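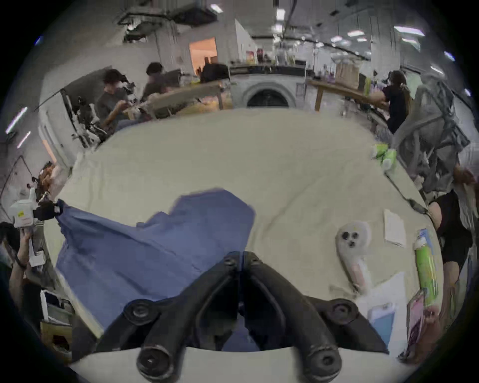
Why does cloth crease?

Aug 28, 2023 – By the Kerasard Children's Pages

We use cookies to remember which pages you have read. OK

Pull a cotton shirt out of a full drawer and it will be covered in lines. A woolly jumper from the same drawer may have hardly any.

Cotton comes from a plant. Its threads are made of very long, thin chains, much too small to see. Weak links hold each chain to the ones next to it. When you fold or squash the cloth, some of the links let go and join up again in a new place. Now the cloth is held in its bent shape, and you have a crease.

Water loosens the links. So does heat. An iron uses both – steam to loosen the chains and a flat, heavy plate to press them straight. As the cloth cools and dries, the links form again and the cloth stays flat.

Wool is different. Its fibres are curly and springy, like tiny coils, so they bounce back. Polyester is made in factories and does not soak up much water, so it creases less than cotton.

Try it: scrunch up 2 old hankies, one damp and one dry. Leave them under a book for 3 hours, then compare them.

Related
How is wool spun?
Why do jeans fade?
What makes soap bubbly?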